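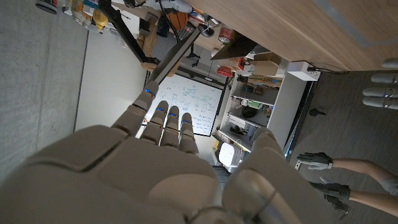
Why Do Your Fingers Go Wrinkly in the Bath?

Stay in the tub long enough and your fingertips turn into sultanas. The rest of you stays smooth, even your elbows, and elbows will wrinkle at anything.

People used to think skin just soaked up water like old bread. But your nerves are in charge. They tell tiny blood vessels in your fingertips to squeeze narrower, and the skin on top sags into folds.
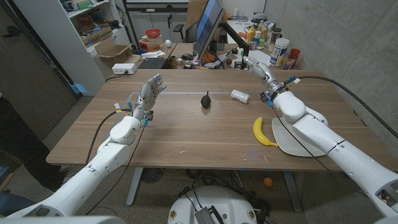 It takes around 24 minutes in my bath, though I do add hot water and sulk. Toes do it too.

Some scientists think the wrinkles help you grip wet things, a bit like the tread on a tyre. Handy for pebbles in a creek – or for soap, which has other plans.

Dry off and your favourite fingers will be back to normal before bedtime.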